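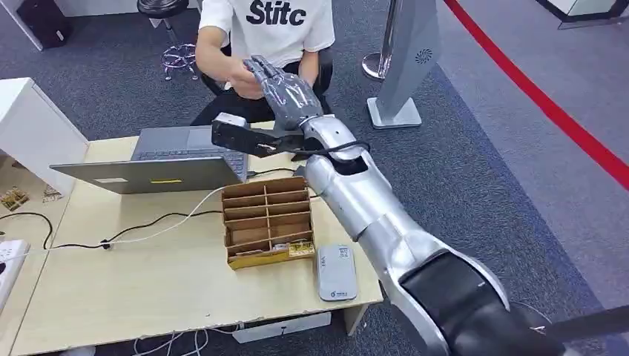
Photo: Tilent / press office

Call for participants: panel on public assembly notice rules

Tilent is recruiting residents for a study of how people read and use the rules on giving notice of a march or static demonstration. The study is run by Tilent and paid for by the Jevance fund. It takes no position on any bill, party or campaign.

The panel has 19 places. Each participant attends 2 sessions at the Sopacua building, the first in June, both starting at 9 in the morning. Sessions consist of a reading task, a timed form and an interview. Written answers are limited to 2000 words in total.

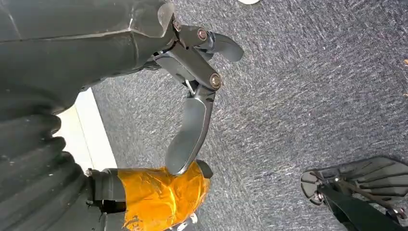

Applicants must be 18 or over and live in the county. Experience of organising a protest is useful but not required. Serving police officers, elected members and paid party staff are not eligible. People who have attended a demonstration as stewards or legal observers may apply and should state this on the form.

Interviews are recorded as sound only. Transcripts are stored under a reference code and names are removed before analysis. Participants may withdraw until the draft report is circulated.
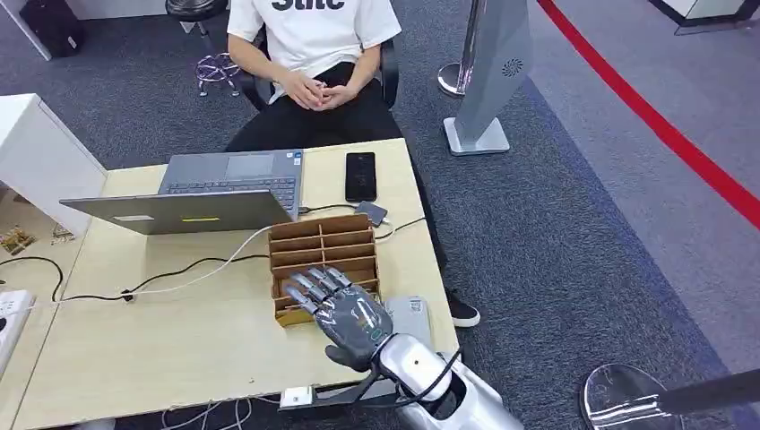 Fela, on the pilot panel: the notice form was harder to follow than the law behind it, and I would have liked more time on the section about changes of route.

The timed form has since been lengthened. Travel costs are repaid on production of a ticket or mileage record. Apply in writing to the Tilent study desk, giving your postcode and any dates in June when you are unavailable.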